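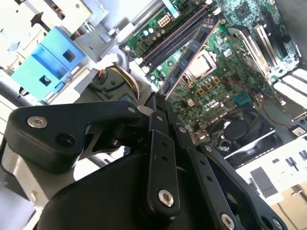 Bench rules for robot teardown, desktop PCs

Updated 26 October 2019. Tips collected from the Irkthorpe workshop, mostly learned the slow way. Read before your first shift on the arm. Print it if you like, the old printout by the sink is out of date, bin it.

Before anything moves

Power cord out of the PC. Out, and on the shelf where you can see it. Then hold the front button in for a few seconds to drain what's left.

Side panel off, case lying flat, open side up. Clamp it. Rubber feet are not a clamp.

Know where the e-stop is. Put your hand on it once at the start of each shift and press it. Arm should drop out of drive straight away. If it doesn't, tag out and go home early, I'm not joking.

Sleeves up, lanyard off, long hair tied. Same as for the drill press.

Two people for a new case layout. One runs, one watches. After that one person is fine.

Static

Chassis grounded to the bench mat, mat grounded to the wall point. Check the clip has metal on metal, paint doesn't count. Wrist strap for you whenever your hands go in, and test the strap on the tester, don't just look at it.

Bare metal fingers on a live-stock board is a no. Scrap boards, fine. Anything going back out for resale gets the padded tips, and the pads are the dissipative kind in the gray drawer. Ordinary foam will charge up and zap things. Osaze Adeyemi killed a whole tray of memory that way and would like it mentioned so you don't.

Speed and force

Slow mode inside the case, always. Full speed only above the safe height, which is set per case and written on the tape on the clamp rail. No tape, no full speed.

Grip force: start at the bottom and come up one step at a time. If the part slips twice, stop and look. Usually it's a latch.

Memory modules. Open both latches by hand first (some boards have one, look before you pull). Grip on the short edges, never across the chips. Lift straight. If the board bows, you've missed a latch.

Processor: leave it. Hand job, every time. Same for the heatsink clips, they fly.

Fans come out last so the cables get cut or unplugged first. Don't let the arm pull a fan against its lead. I have seen it bring the connector, the board trace and a bit of somebody's patience with it.

Cables

Most of our stops are cables. Ribbon and loose wires get hooked on a finger joint and then you have a tug of war.

— Tie back or unplug everything crossing the work area before you start

— Velcro straps, not zip ties, you'll want them off agian in a minute

— Power leads: squeeze the catch, pull the plug, never the wires

— If the arm snags, pause. Don't reverse. Reversing tightens it about half the time

Free a snag by hand with the drive off. Off, not paused. Paused still holds torque.

Looking after the gripper

Check the link bolts at the start of shift. Fingertip first, then the hex key. A loose one feels like nothing until it backs out and lands on a board. Any bolt missing, you stop and find it, even if it takes all morning.

Paint pen line across each bolt head and onto the link. Line's broken, bolt has moved. Cheap and quick, best tip on this page. We got it from Xiaoqing Feng at Nasier, who does it on everything including her bike.

Wipe down with a dry lint free cloth. Dust in the joints makes the close position drift. No spray on the arm, ever. Spray on the cloth if you must.

Re-zero the gripper after every 90 cases or after any bump, whichever comes first. Log it. The log is form 813, stack is on the Vollska cabinet.

Camera lens: clean with the blue cloth, not your shirt. If the picture goes soft halfway through a job it's normally a thumbprint.

Capacitors and power supplies

Power supply comes out whole and stays shut. Don't let the arm grip it by the vents. Bulging or leaking capacitors on a board — gloves, separate bin, label it. No gripping anywhere near them.

Coin cell out by hand, plastic tool, straight into the battery tub. Tape over them. A tub of loose coin cells is a fire waiting around.

Sharp edges

Old cases cut. Drive cages are worst, then the slot openings at the back. Cut gloves when you clamp and unclamp. They aren't a static glove so take them off before you touch a board you want to keep.

Who can change what

Anyone can lower the speed or force. Only Esther Rashidi or Florante Yap can raise the limits, and it goes in the log with a reason. "Too slow" isn't a reason.

New case layouts need 4 clean runs watched by a second person before they go on the regular list. A run with a snag doesn't count, start over. Yes, all four.

Do not edit somebody else's saved program. Copy it, put your initials on the end, edit the copy.

Shutting down

Arm to park, gripper open, drive off, then the controller. In that order. Gripper left closed overnight wears the pads flat.

Count the hand tools back into the foam. Loose screws off the bench with the magnet, and keep the magnet away from any hard drives going to Evangelista for wiping, they want them readable when they arrive.

Vacuum is the antistatic one with the yellow hose. Other one is for the floor.

Still to sort out: a proper hook for the wrist straps, and a fresh label for the e-stop, old one has gone pale. Add your own tips at the bottom in pen and I'll type them up when I get a minuet.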